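Buy the case before the second bat

Everyone at our club has views on rubber. Hours of it. Ask the same people where the bat lives between sessions and it's a carrier bag, or loose in with the trainers. Daft. A decent bat cost me 129 and the cover was 10, and I'd still give up the bat first.

Mine's a plain bat-shaped one, red, black trim, mesh pocket by the handle. Goes on the table when I get in, so I see it and remember it.

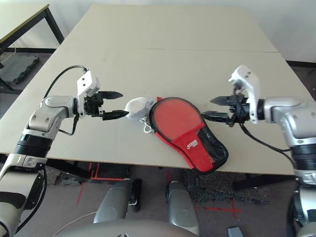 What a case should be

Bright, for a start. Black cases vanish at the bottom of black bags, I lost one that way in June. Fitted to the bat, too – the big square ones just become luggage. And a clip, becuase things with clips get hung up.

Radomír Jelínek, who I play doubles with, says a case is for people who like owning cases. He has been through 7 bats.
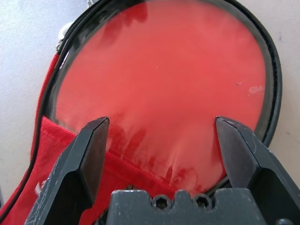
Anyway, the other thing is grit. Chalk, crumbs, whatever's in your bag gets on the rubber and then you blame your serve. Shake the case out now and then, wipe the inside, let it air with the zip open. Takes no time at all and hardly anyone dose it.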